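The kitchen at Prerkus is shared by 26 people, and the woman who keeps it in order has been doing so for 3 years. She asked to be left out of this piece by name. She does the tidying before her own job starts, usually in under an hour.

"I begin with the table," she said. "If the table is clear, people put their things away. If there's one mug on it at nine, there are six by lunch."

Drinks are the other half of the work. Staff bring in their own bottles, take a few sips and leave them. She checks the cap, looks at how much is left and puts the bottle in the refrigerator door. Anything still there at the end of the week gets poured out.

"I used to ask around the office first," she said. "It took longer than the cleaning."
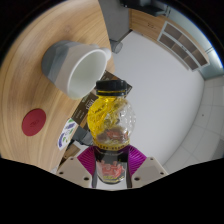
Dovhaniuk would like the bottles left where they are until the end of the day, and told us that a drink moved to the refrigerator is as good as lost, with so many people going in and out of it.

She has heard the complaint before. Her answer was to put a roll of tape and a marker on top of the refrigerator. "Write your name on it and I won't touch it," she said. "Most people don't write their name."

Mugs go in the sink, handles facing out, and coasters are wiped and stacked by the window. She would like a second drying rack. The one she has came from the old Timow office and leans to the left.

Asked what she would change first, she said the shelf over the sink. "It's too high for me. I've asked for it to come down since I started."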